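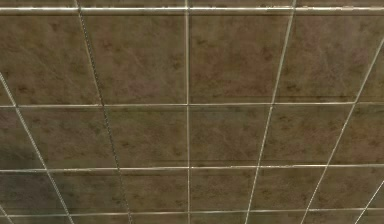

Listening for a faint signal: an interview with Aurel Neagu

When the Zekden orbiter enters its extended mission phase, much of its scientific return will depend on a ground station outside Wesdale. Aurel Neagu has led signal operations at the station for eight years, and before that worked on receiver design for the Stergiou Laboratory. He spoke with the Institute's communications office on 04/02/2025 about the station's role, the long interval between sending a command and learning its result, and the preparations under way for the next stage of the mission.

Mr. Neagu was trained as an electrical engineer and came to space science by an indirect route. His first position was with a regional power utility, where he studied interference on transmission lines. "The problem was always the same," he said. "There was something you wanted to hear and a great deal that you did not. When a colleague sent me the posting at Stergiou, I recognized the work, although the source had moved rather a long way off."

The Zekden orbiter was designed to study the thin atmosphere and surface ices of a small outer moon. It carries a modest transmitter, and the power that reaches Wesdale is extremely small. The station's main dish collects that power and directs it to a cooled amplifier, after which the data are recovered, checked for errors and forwarded to the science centre. Mr. Neagu is responsible for everything between the dish and the point at which the files leave the building.

Asked what members of the public most often misunderstand about the work, he pointed to the matter of delay. A command sent from Wesdale takes hours to arrive, and the reply takes as long to return. "People picture someone at a console with a joystick," he said. "We write the sequence, we test the sequence, and we send it. Then the shift changes. The person who sees the answer is very often a different person from the one who asked the question, so the written log has to be good."

The log is a subject to which he returned several times. Each pass of the spacecraft is recorded by hand in a standard form as well as automatically, and new staff members are required to complete 17 supervised passes before they may sign a log on their own. Mr. Neagu defended the practice. The automatic record captures received power, frequency and temperature, but it does not capture the judgement of the operator. "If you moved the schedule forward because you did not like the look of the weather, I want that sentence in the book, with your name beside it."

Weather is a continuing concern at the site. Rain and wet snow absorb part of the signal at the higher of the two frequencies used by the orbiter, and ice on the dish changes its shape slightly. In December the station lost most of a planned pass during a freezing rain event. The data had been retained in the orbiter's memory and were played back on a later opportunity, at a reduced rate and on the lower frequency. Mr. Neagu described the episode as ordinary. "We were behind for a while and then we caught up. The atmosphere group was very patient with us, at least in writing."

The extended mission will place new demands on the station. As the orbiter's path changes, the periods in which it can be heard from Wesdale will become shorter and more numerous. The current plan calls for 726 passes over the life of the extension, each of which must be scheduled against the needs of other spacecraft. To assist with this, the station is introducing a planning system known as Metov, developed in house over the past several years.

Metov compares the orbiter's predicted position with the availability of the dish, the state of the onboard memory and the priorities set by the science teams. It then proposes a schedule, which an operator may accept or amend. Mr. Neagu was careful in describing its purpose. "It drafts the week for us. I have sat in meetings where the draft took two full days and every team left unhappy. With Metov the teams are unhappy by lunchtime on the first day, and we have the afternoon to fix it."

During trials, the system was given a set of 88 past passes and asked to plan them again without knowledge of what had been done. Its choices were reviewed by operators who had been on shift at the time. Mr. Neagu said the exercise had been useful chiefly for the disagreements it produced. In several cases the system had placed a calibration measurement immediately after a large slew of the dish, which experienced staff avoid so that the structure may settle. A rule to that effect has since been added.

Replacement of the cooled amplifier remains the largest piece of hardware work. The present unit has performed well, but parts for its refrigeration system are increasingly difficult to obtain. A new unit has been built at Stergiou and will be installed during a gap in the orbiter's schedule. The old one will be kept at Wesdale as a spare.

Mr. Neagu was asked which result from the primary mission had meant the most to him. He declined to choose among the published findings, saying that the science teams were better placed to rank them, and spoke instead of the first signal received after the orbiter passed behind the moon. The loss of contact had been predicted to the second. "We knew exactly when it should come back, and still the room was very quiet. Then the line came up on the display where it was supposed to be. I wrote the time in the log and my handwriting is terrible on that page."

The station accepts applications for operator training each year. Mr. Neagu said that candidates come from a range of backgrounds, including marine radio, broadcasting and geophysics, and that an advanced degree is not required. Successful applicants begin on the lower-frequency system and are assigned to a senior operator for their first season. Details of the next intake will be posted by the Wesdale site office once the amplifier installation dates have been confirmed.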